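4. Collecting Scraps Before Loading

The Pukuvo countertop composter works best when scraps are gathered in an open container first and loaded in one go. Opening the lid for every peel lets heat out of the drum and lengthens the cycle. This section covers collecting, checking and loading. For first-time assembly, see Section 2. For emptying and cleaning, see Section 6.

4.1 Choosing a container

Any wide kitchen bowl will do. It should be wide enough to let you see most of what is in it without digging. Deep, narrow pots hide things at the bottom, and cutlery and fruit labels are the items most often found in drums sent in for repair.

Set the bowl on the counter next to the composter or beside your cutting board. Do not rest it on the composter lid. The lid vents are on top, and a covered vent will stop the cycle.

4.2 Collecting

1. Drop peels and soft fruit into the bowl as you prepare food.
2. Pull off labels, rubber bands and twist ties as you go.
3. Keep wet scraps such as melon centers or tea leaves to one side and drain them in the sink before adding them.
4. Weigh the full bowl, then subtract the weight of the bowl itself. One load is 500 g at most. For citrus and banana, keep to 400 g.
5. Load the same day. In warm weather, load by evening or move the bowl to the refrigerator.

Note: Whole overripe bananas can go in, but cut them into short sections first. A whole banana tends to wrap around the paddle in its skin and ride there for the full cycle.

4.3 Checking the bowl

Go through the bowl by hand before you load. Take out the following:

– paper towel, foil or plastic wrap
– fruit labels
– pits from peaches, plums and avocados
– hard woody stems longer than the paddle blade
– string and netting

Banana stems are the part most people forget. The drum will break down the skin in one cycle, but a thick stem end may come through whole. Snip the stems into small pieces with kitchen scissors, or snap them off and put them in your yard waste.

Banana peels and fruit collected in a wide bowl, before sorting. Trim the dark stems and remove any scraps that are not food.
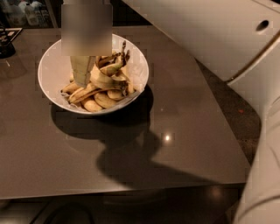
Fig. 4-1. Bananas and peels in a white bowl, with stems still attached.

4.4 Loading

1. Make sure the drum is empty and the status light is off.
2. Turn the lid counterclockwise and lift it straight up.
3. Tip the scraps in from the bowl. Stay below the fill line.
4. Add one scoop of Drivthorpe dry starter on top. Do not stir.
5. Wipe the rim of the drum. Peel caught under the seal will keep the lid from locking.
6. Replace the lid and turn it clockwise until it clicks.
7. Press START. A standard cycle takes almost 26 hours.

CAUTION: Never push scraps down with your hand or a spoon while the unit is plugged in. If the load sits above the fill line, take some out.

CAUTION: Do not add water. Fruit peel carries enough moisture for the starter to work.

4.5 If the load does not fit

Put the extra back in the bowl, cover it and refrigerate it for up to 2 days. Peels that have turned dark in the meantime can still be loaded. Throw out anything with visible mold.

Rinse the bowl with warm water and dish soap after each load. Dried banana residue is much harder to get off the next morning.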